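Standitier Paper Cups: Frequently Asked Questions

Last updated 2025-08-26

These are the questions our customer desk gets most often about Standitier plain paper cups, from offices, churches, schools and people planning a party at home. If you are looking for lids, sleeves or cup holders, those have a separate page under Accessories.

Which size should I order?

For coffee and hot tea, most offices order the medium. It holds a normal serving with room at the top for milk. The small is used for water stations, samples and espresso. The large is for iced drinks, soup and people who bring their coffee back to a desk and stay there. If you are ordering for a mixed group and only want one size, get the medium.

How are the cups packed?

Cups come nested in plastic sleeves, and the sleeves come in a cardboard case. A sleeve holds 40 cups. A full case holds 2,000. You can order single sleeves, but the price per cup is higher and shipping is charged separately.

Can I use the same cup for hot and cold drinks?

Yes, for the Standitier line. The lining is on the inside only. With a cold drink, moisture from the air will collect on the outside and soak into the paper after a while, so the cup gets softer. It will hold up through a meal or a meeting. For cold drinks that will sit out all afternoon, order the Tagle cup, which is lined on both sides.

How hot is too hot?

Coffee and tea straight from the machine are fine. Do not use the cups for hot oil, melted wax or anything over a flame. The single wall version gets hot to hold when it is full, so leave some space at the rim and use a sleeve, or order the Oltby double wall cup.

Can they go in the microwave?

We don't recommend it. The glue in the side seam can soften and the cup may leak at the bottom. Heat the drink in a mug and pour it over.

My cups stick together when I pull one from the stack. What can I do?

This happens when the sleeve has been squeezed or stored under something heavy. Hold the stack near the top and twist the first cup slightly before you pull. If a whole sleeve is jammed, tap the closed end on a table a few times. Cups with a crushed rim should be thrown out, as a lid will not seat on them and they tend to drip.

Why are the cups plain?

Plain cups cost less and can be written on. Many customers put names on them with a marker, or run them through their own stamp or sticker. Ballpoint pen does not write well on the surface. A felt-tip marker does, but write before you fill the cup.

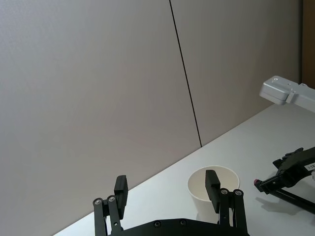 What is the best way to set out cups on a self-serve table?

Put the cups at the start of the line, before the drinks, with the open end down if they will be out for more than a few minutes. Keep the stacks short. A tall stack falls over when someone pulls from it with one hand. Leave clear space in front of the coffee or water so people have somewhere to set a cup down while they fill it, and put the trash at the other end, away from the clean stacks.

A light cup tips easily when it's empty. What helps?

Outdoors, keep the stacks in their sleeve with the end cut open, or stand them in a box or a cup dispenser. Indoors it is usually a fan or a door. Pour into the cup where it stands and hold it low on the side with your other hand. Squeezing it near the rim bends the opening out of shape.

How should I store a case?

Keep it dry, off the floor and away from cleaning products and spices. Paper picks up smells. Fold the sleeve closed after opening. Do not store cups above a dishwasher or next to a steam kettle. An unopened case kept in a normal closet does not need to be used by a certain date.

Can the cups be recycled?

It depends on where you live. The lining has to be separated from the paper, and not every town has a plant that does this. Check with your local waste service. If they don't take lined cups, the cups go in the regular trash. Pour out the liquid first either way.

Can I wash and reuse them?

No. The seams are not made for washing. Refilling your own cup with the same drink during the day is fine as long as the bottom is still firm.

Do you send samples?

Yes. The sample pack has one cup in each size from all three lines, and it is free if you pay the postage. One pack per address.

What does a case cost, and when do I get free shipping?

A case of medium single wall cups is $39. Orders over $140 ship free within the lower 48 states. Orders to Alaska and Hawaii are quoted by email.

How long does delivery take?

Orders placed before noon leave our warehouse the same working day. December is slower, and we suggest ordering for holiday events before Thanksgiving.

My case arrived dented. Should I return it?

Open it first. The outer box often takes a knock without any harm to the cups. If the sleeves inside are torn or the rims are bent, send us a photo of the damaged sleeves and the label on the box, and we will replace what can't be used. Keep the box until you hear from us.

Can I return cups I didn't use?

Unopened cases can be returned. Opened cases and single sleeves can't, as these are food items.

Who makes the cups?

Standitier, Tagle and Oltby are all lines from Lindidska. Questions not answered on this page can be sent through the contact form. Please include your order number if you have one.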